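Corbridge reading room to lend Chinese books and art materials from one desk

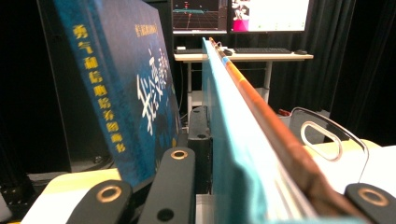 By Kirsten Vachon, Press Office
Issued August 20, 2026

CORBRIDGE – A reading room that lends books in Chinese will start lending art materials over the same desk next month, after a trial in which families asked for something to do once the book was finished.

The Sumidach Reading Room, on the first floor of the old post office, holds 2,648 books. Most are picture books and stories for children between four and 12, and most are in Chinese. The rest are in English or have both languages on the same page. Under the new arrangement, borrowers will be able to take home an art folder along with up to seven books on a single ticket.

Folders can be kept for three weeks. There is no charge for borrowing and no deposit. Pencils and paper do not need to come back. Brushes, boards and ink stones do.

The blue hardback with white brush-style lettering on its cover is one of the titles at the reading room. The yellow characters down its spine speak of courage and confidence. Large picture books of this sort are the ones borrowed most often, and the reading room has put money aside to buy more of them before December.

Wendelin Marti, who manages the collection, said the idea came from the returns shelf.

"Books were coming back with drawings tucked inside them," he said. "Children had copied a character from the cover, or drawn the next page of the story. Some of them were very good. We pinned a few up by the door and then parents began asking what paper we would recommend and where to buy a decent brush. We had some in the cupboard, so we lent them that."

The trial ran from the spring with 37 families. Each was given a folder and asked to bring it back with a short note on what had been used and what had not. Drawing pencils and large sheets of plain paper went fastest. Coloured card was hardly touched. Several families asked for a firm board to lean on, as the kitchen table was usually needed for something else, and boards have now been added to every folder.

The reading room has made up 200 folders for the start of the service. They come in two kinds. The drawing folder has pencils, a rubber, a sharpener, plain paper and a board. The brush folder has two brushes, an ink stone, an ink stick, practice paper with printed squares, and a sheet showing the order of strokes for some common characters. The stroke sheets were drawn up by the reading room's own staff and are printed in simplified and traditional forms.

The folders were paid for by Thomas, the Corbridge stationer, which also supplied the paper. The shop will top up pencils and paper for the first year. Brushes were ordered from a supplier in Fosodville.

Books and folders will be issued together. Up to now the art materials have been kept in the back office and had to be asked for, and staff had to leave the desk to find them. A set of low shelves has been fitted along the wall next to the children's books, with the folders standing upright so that the labels can be read from the floor. The cupboard has been taken out of the back office.

Large hardbacks have also been moved. Many of them are too tall for the older shelves and were being laid flat in piles, where the titles could not be seen. They now have a shelf of their own at the bottom of the first bay, and any that are being talked about in the weekly story hour are stood up on the desk for children to look through.

"A big book is hard work for a small child to pull off a high shelf," said Mr Marti. "We had been meaning to move them for a long time. It took one afternoon in the end, and I wish we had done it sooner. The shelf labels took much longer. We had to print them again when we found that the English and the Chinese did not match on two of the bays."

The reading room will run a drawing table on the first Saturday of each month, beginning when the service opens. Children can bring a borrowed book and copy from it, or use one from the shelf. Places do not need to be booked, though anyone under eight should come with an adult. A separate brush session for beginners of any age will be held on Wednesday evenings. Ink does not wash out of most clothes and old shirts are advised. A small number of aprons will be on the hook by the sink.

Readers do not need to know any Chinese to join. Tickets are open to anyone living in Corbridge or the villages around it, and schools can apply for a group ticket that covers one class. Teachers who want a set of folders for a half term should write to the reading room at least two weeks ahead, saying how many children will use them and whether they would like the drawing or the brush kind.

The reading room would also be glad of gifts of children's books in Chinese, as long as they are clean and have all their pages. Hardbacks are preferred. Books for adults cannot be taken at present for lack of shelf space. Please do not leave bags on the stairs outside opening hours.

Opening hours stay as they are: Tuesday to Friday, 10am to 5.30pm, and Saturday, 9.30am to 1pm. The Wednesday brush session runs from 6pm to 7.15pm, and the side door on the car park will be open for it.

Existing borrowers can have the art folders added to their ticket at the desk. New borrowers should bring one letter or bill with their address on it. Tickets for children must be signed for by a parent or carer.

Notes to editors

The Sumidach Reading Room lends children's books in Chinese and English and is free to use.

Interviews with Wendelin Marti can be arranged on weekday mornings through Kirsten Vachon at the press office. Visits with a photographer are welcome outside story hour, with a day's notice.

Sample stroke sheets and a list of what each folder holds can be sent on request.

Ends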